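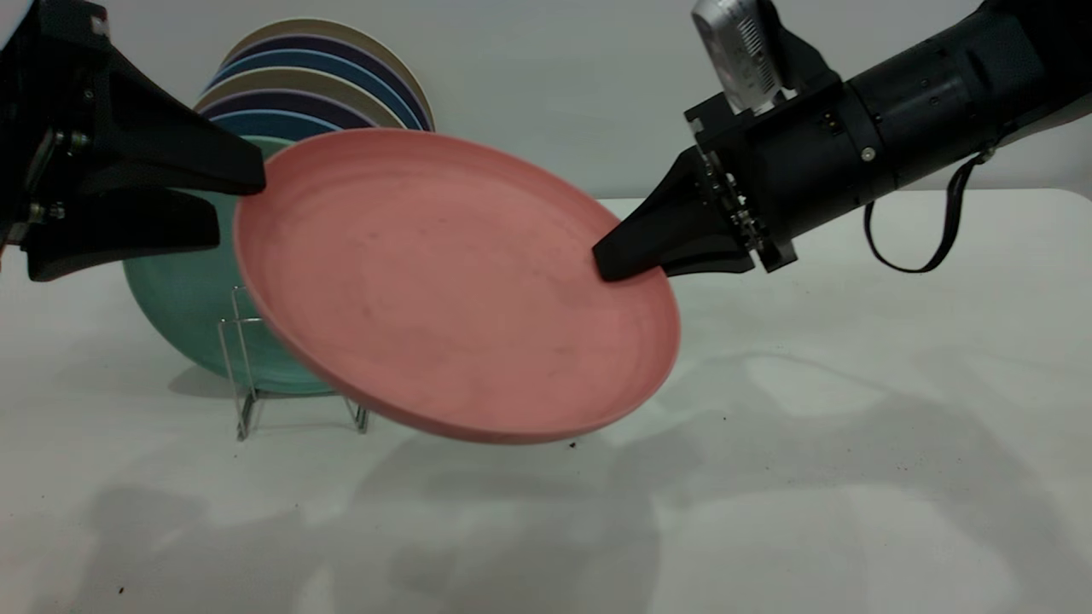
Pink plate, white table.

Vurnomau Town Supporters' Board > Transfers and Rumours > Voicu to Skakeo in January?

northbank_ned
Posted 1999-10-22
Right, who else has heard this one? My brother-in-law drinks with a lad who works in the Skakeo ticket office and he swears they're coming back in for Mircea Voicu in January. They had a bid turned down in the summer and they've had someone at our last two home games. I'm telling myself it's rubbish but I had to share it with somebody!

For what it's worth I think he's the best left back I've ever seen in our shirt. That run against Durkeo, when he went past three of them and still had the legs to get back and head it off the line at the other end, I was hoarse until Tuesday.

Pilchard
Re: Voicu to Skakeo in January?
Every year it's somebody's brother-in-law. Skakeo have two left backs already and one of them is their captain. Can't see it.

That said, yes, what a player. My daughter has his name on her shirt and she's never picked a defender before.

tessa_g
Re: Voicu to Skakeo in January?
Captain's 34 though, Pilchard, and he was dreadful on Saturday. I'd be in for Voicu if I was them. I'd be in for him if I was anybody!

I'd hate it but I do think there's a price. We've got Nedelcu coming through and he was superb in the cup, he played 78 minutes on that bog of a pitch and never put a foot wrong. Give him a run.

northbank_ned
Re: Voicu to Skakeo in January?
Nedelcu's nine games into his career Tessa! Lovely crosser of the ball, agreed, and I'm as excited about him as anyone, but you can't throw him in every week from January with the fixtures we've got. Away at Durkeo on a freezing night with their big winger running at him? No thanks.

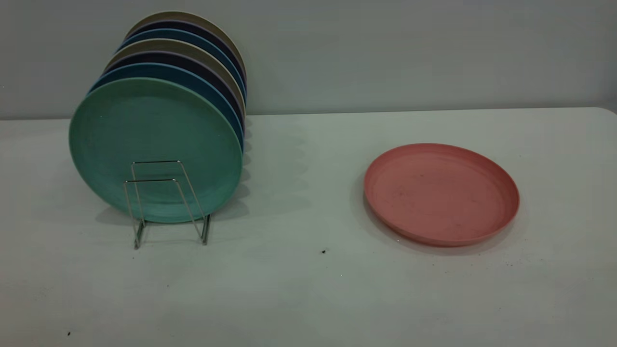

And another thing, it isn't only the defending. Voicu takes the corners, he takes the long throws, he's the one who gets everybody going when we're a goal down. Look at the equaliser in the 93rd minute at their place last season. Whose cross was it? Who was first into the away end afterwards? I've still got the ticket stub from that one on the fridge.

OldGasworksEnd
Re: Voicu to Skakeo in January?
I'm with Tessa. Sell if the money's right and get a centre forward. We've scored 13 all season and a few of those were penalties. You can have the best left back in the league and it doesn't matter much when there's no one in the box to aim at.

Anyway I remember when we sold Pat the Cat and everyone said that was the end of us. We went up the year after.

Pilchard
Re: Voicu to Skakeo in January?
We went up because the keeper had the season of his life, Gasworks, it had nothing to do with the sale. And the money went on a new roof for the main stand, which still leaks on row F. I sit in row F.

tessa_g
Re: Voicu to Skakeo in January?
Move to our end then, we're drier and we sing more.

OK I'd want it in writing that it all goes on a striker. If it doesn't, keep him, give him a new deal and play Nedelcu in front of him on the left. Now THAT I would pay to watch. The pair of them overlapping down that side, imagine it.

northbank_ned
Re: Voicu to Skakeo in January?
Ooh. Hadn't thought of that. Go on then, who drops out?

OldGasworksEnd
Re: Voicu to Skakeo in January?
Anyone on the right wing. Take your pick.

Pilchard
Re: Voicu to Skakeo in January?
Harsh, he set up two last month. Is anyone driving on Saturday by the way? Our car's in the garage and there are two of us, happy to chip in for petrol.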